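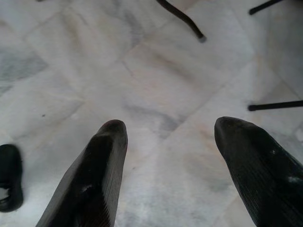 Home | Furniture | Tableware | Trade | Contact

Brusell folding table, marble-pattern top
Product no. 1418

The Brusell is a rectangular folding table for dining rooms, canteens and occasional use. The top has a veined marble pattern with a red edge. The legs are black metal and fold flat against the underside for storage. Tables may be used singly or set side by side.

Height, open: 81 cm
Tables per carton: 2
Assembly: none

On polished stone or tile, fit the Kubo foot caps before first use. Marble floors should be swept beforehand, as grit under a foot will scratch the surface. Lift the table to move it – do not drag it.

Tableware

The table can be ordered with the Starkon set. Each place has a wide, shallow stainless steel bowl, a smaller and deeper bowl that nests inside it, a fork, a spoon and a purple plastic cup. The steel items may be washed by machine. Wash the cup by hand and keep abrasive pads off both cup and tabletop.

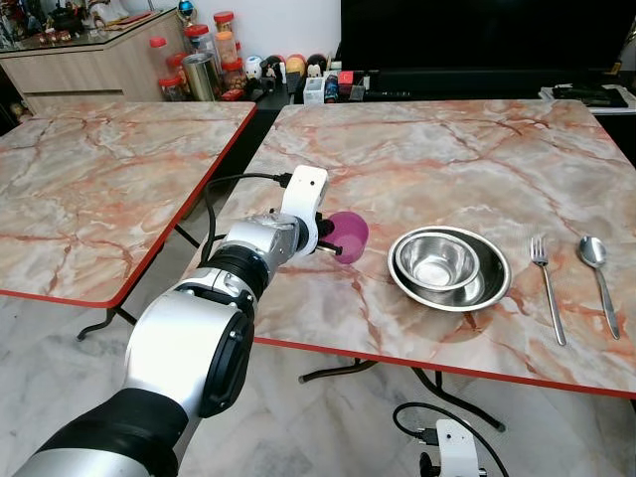 Kurkora writes that the smaller bowl should be dried before nesting, otherwise water marks form on the inside of the larger one. A soft cloth is enough – steel wool dulls the finish.

Spare foot caps are listed under part no. 900.

Last updated: June

This site uses cookies. Accept | Settings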